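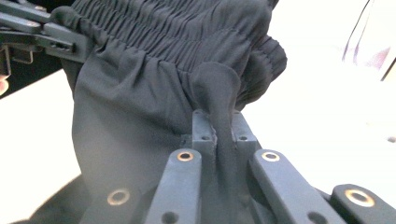

Last modified: Fri 15 August

Print this page | E-mail this page

4.2 What the open day showed

Visitors to the Zadatell open day were told that garment handling was "close to solved." We are less sure. Figure 1 (start of section) has two grippers on one dark garment, one at the end of the gathered band and the other on a raised fold near the middle. A hold like this photographs well, but it says little about whether the next one will be as good.

The demonstration ran for 16 garments, all picked by the hosts. Rutherford asked twice for an item from the audience and was put off both times. Bickerstaff kept her own tally and recorded 8 garments finished without a person stepping in; the handout gave no figure at all. The 155 trials listed on the Wirketti poster date from February and used a different table.

Dark cloth on a bright surface is also a kind choice for any vision system. Folds within the cloth are harder. In Figure 2 the closed fingertips are at the base of a folded section, with deep shadow just beside them, and we could not tell from the camera view whether any layers were held.

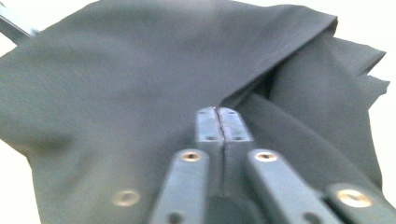 4.3 Questions left with the hosts

Belhaj sent two questions afterward, on garment choice and on stopped runs. Only the first was answered.

Search this site Go

Contact K. Stubbs | Copyright Gyamfi | Back to top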